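How to make a small drawer box run smoothly again

Home storage tips, 22 Oct 2021

Small drawer boxes are very practical on a worktop, but after some months they collect crumbs and dust and the drawer begins to stick. I use mine for keys, stamps and spare batteries. In April I wrote about the big cabinet drawers, and now comes the little one. You need almost 20 minutes and no special tools.

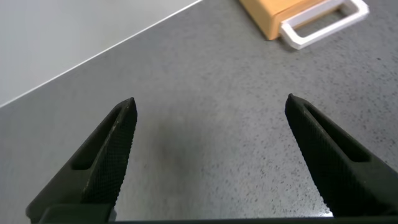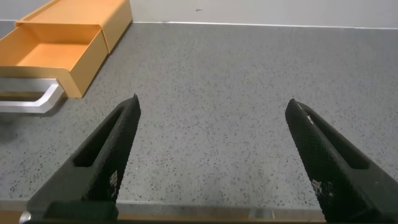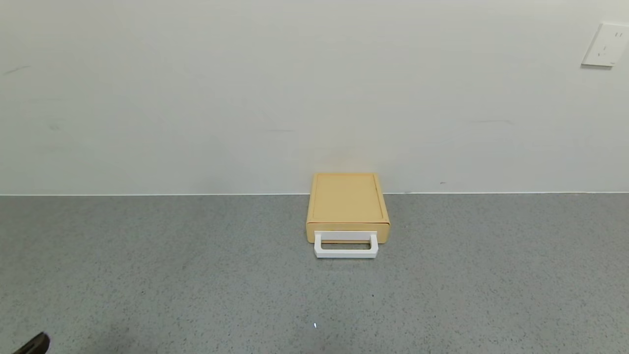

Last picture: the yellow drawer box with its white handle, against the wall.

What you need

A soft cloth, a dry toothbrush, dish soap, a white candle and a small screwdriver if your handle has screws.

1. Put the box on a flat surface with free space in front of it. The drawer must be able to come out the whole way.

2. Pull the drawer slowly with one hand and hold the top of the box with the other. If it stops, lift the front a little and pull again. Do not use force.

3. Empty the drawer and turn it upside down over a bin. Brush the corners, also inside the box, where most of the dust sits.

4. Wipe everything with warm water and a drop of soap. Let the parts dry completely – I leave them overnight.

5. Rub the candle along the bottom edges of the drawer. A thin layer is enough. Too much wax collects new dust.

6. Check the handle. If it moves, tighten it gently. Plastic can crack when you turn too hard.

7. Push the drawer in and out 9 or 10 times, so the wax spreads.

If the box slides away when you open it, put small felt or rubber feet under it. I bought a bag at Parkico in Lerum and cut them in half for small boxes.

For wooden drawers the candle works also, but sand the edges lightly first.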